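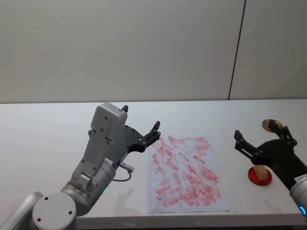 Room to Think: How Stovanville Rebuilt Its Public Library

When the central library in Stovanville closed for repairs, the town council expected to replace the roof and little else. The survey found worn wiring, poor heating and a reading room that few people used after midday. The council therefore approved a full refit, carried out by the building firm Tonell over 14 months.

The new plan puts quiet first. Shelving has been moved to the north side, and the former map store now holds 56 study places. Each can be booked for a morning or an afternoon, and 20 are kept for school pupils during the examination season.

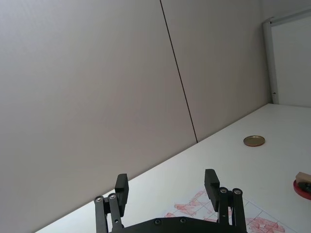
Local history has also been given a proper home. The Dobre Collection, which holds 3928 letters, maps and account books from the river trade, was previously kept in the basement and seen only by appointment. It may now be consulted on any weekday and on Sunday afternoons.

"Readers asked us for somewhere to sit for a whole day without being disturbed," said Shanthi Wijesinghe, head of library services. "That request shaped most of the decisions we made."

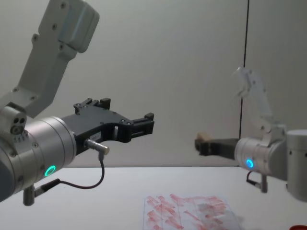 Lighting was the subject of long discussion. The old ceiling lamps cast a hard glare on the page, and have been replaced by shaded fittings supplied by Dovum. Windows on the street side have been fitted with blinds which staff can lower in the late afternoon.

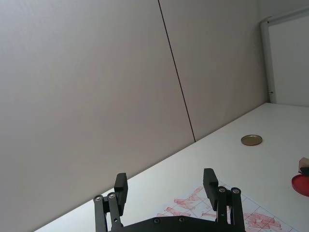
The choice of colour proved harder to settle. Early proposals included dark green for the reading room and a deep red for the stairs. Members of the public who attended the spring meetings preferred something plainer, and their preference was for the pairing of a white tabletop with a light grey, matt wall behind it. The children's room, by contrast, keeps its painted ceiling, which was cleaned in April.

Membership remains free to all residents of the town.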